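Craft table, week whatever

Thu 21 September

Quick one tonight, I have 30 minutes before I need to be out the door and the dishes are still sitting there.

So. The bracelets. I said in February I was going to start stringing things again and then did not string one single thing until this week. Seven months. The box of beads came with me through a whole apartment move and I never opened it, just kept putting other boxes on top. Then Bimla Pal asked if I could make a few for her niece's party and I said yes before I thought about it, which is how I say yes to most things.

She wants 90. Ninety! For favors. Apparently it's a big party.

First problem was cord. I had a spool of the stretchy kind from Truketti and it had gone gummy. Snapped on the second knot, beads everywhere, two under the stove and they can stay there. Went over to Corby for new stuff on my lunch break and the woman at the counter talked me into flat ribbon for some of them. Pink, thin, kind of slippery. I was not sure. But it lies nicely on the wrist and you can tie it in a plain bow, so kids can get it on and off by themselves. Sold.

Second problem, my table. I've been working on the kitchen table like an animal, moving everything at dinner and then moving it all back. Bad system. What I want is stuff that stays put:

a tray with a rim, so nothing rolls off
something with holes in it for standing tubes up, one color per tube
a lamp that isn't the ceiling light

The tube idea I got from a lady in a forum who keeps all her seed beads in lab type tubes. Very smart. I used muffin tins before and you know what happens when you bump a muffin tin.

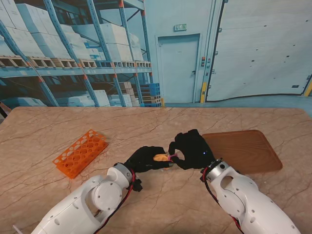

Anyway the tray is the thing I'd tell anybody to get first. Wood look, plastic, baking sheet with a towel in it, I don't care, just get one with an edge. I went 2 whole evenings without losing a bead and that is a personal record. Put the towel in, seriously, they stop bouncing.

Ribbon is fiddly though. You need one hand to hold the piece still and the other one to pinch and pull, and if you let go with either it all unwinds and you start over. Cut the end on a slant. Dab of clear nail polish on the tip, let it dry, THEN thread it. I skipped the drying part on the first four and glued a bead to my thumb.

Lenghts, in case Bimla reads this: I'm cutting the ribbon ones at 240 mm for the small kids and leaving longer tails on the rest. If that's too short tell me NOW please and not at the party.

Did a few with the cheap Gikeck letter beads too. The holes are all different sizes and there are hardly any E's in the bag. Who decided that. I have a niece list full of E's. Emilie, Renee, Estelle. I'm going to end up turning some M's sideways and hoping.

Still to do: more ribbon, little paper bags, find the good scissors (they were in the bathroom last time, no idea). Might try a couple in orange and yelow if I can stand to look at another bead after the weekend.

OK dishes. Will post the finished pile when there is one.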